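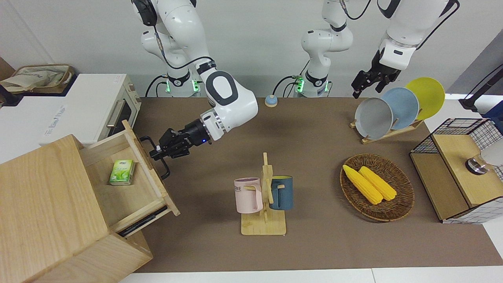 Abb. 1: Zweiarmiger Aufbau während einer Demonstration. Ein Greifer ist am schwarzen Griff der offenen Schublade, der andere steht knapp über den Tellern.

Lernen aus Demonstrationen, Teil 2: Vormachen von Hand und per Fernsteuerung
Skript zur Übung, Stand April 2026
Nadja Grabner, Florencio Aguirre

In Teil 2 wird es endlich praktisch! Wir schreiben keine Bahnen mehr, wir machen sie vor. Zwei Wege stehen zur Wahl.

Kinästhetisches Führen: Der Arm wird nachgiebig geschaltet und an Ellbogen und Handgelenk durch die Bewegung geführt. Man spürt sofort, wo ein Gelenk an den Anschlag kommt, und das ist für Einsteiger Gold wert. Nachteil: Für zwei Arme gleichzeitig reichen die Hände kaum, und in den Kamerabildern steht ständig jemand im Weg.

Teleoperation: Bedient wird über ein Paar Führungsarme, deren Gelenkwinkel die Folgearme übernehmen. Beide Hände arbeiten parallel, die Bilder bleiben frei. Dafür fehlt in unserer Ausführung die Kraftrückmeldung – wer am Schubladengriff zu fest zieht, merkt es erst am Bild.

Zur Schublade
Ein schöner Fall, weil der Kontakt die Bahn vorgibt. Sobald der Greifer den Griff gefasst hat, bleibt praktisch nur noch eine Richtung. Zieht man schräg, verkantet der Auszug. Also: Handgelenk ausrichten, greifen, kurz warten, dann gerade ziehen. Diese kleine Pause hilft später enorm beim Segmentieren der Daten.

Zu den Tellern
Stehende Teller im Holzständer sind deutlich heikler, denn sie überlappen sich aus Kamerasicht und der Spalt für die Finger ist schmal. Von oben anfahren, Finger erst über dem Rand öffnen, langsam absenken. Sânziana Văduva hat dazu im Tutorium eine wunderbar ruhige Demonstration gezeigt, bitte ansehen!

Aufzeichnung
Pro Gruppe 200 Demonstrationen, verteilt auf 8 Aufgaben. Startpositionen der Gegenstände zwischen den Durchgängen verändern. Abgebrochene Versuche nicht löschen, sondern als solche markieren. Korrekturen mitten in der Bewegung sind ausdrücklich erwünscht, daraus lernt das Modell das Zurückfinden.

Abgabe im Mai bei Liudmyla Romaniuk. Fragen zur Kalibrierung der Führungsarme an Etelka Kocsis.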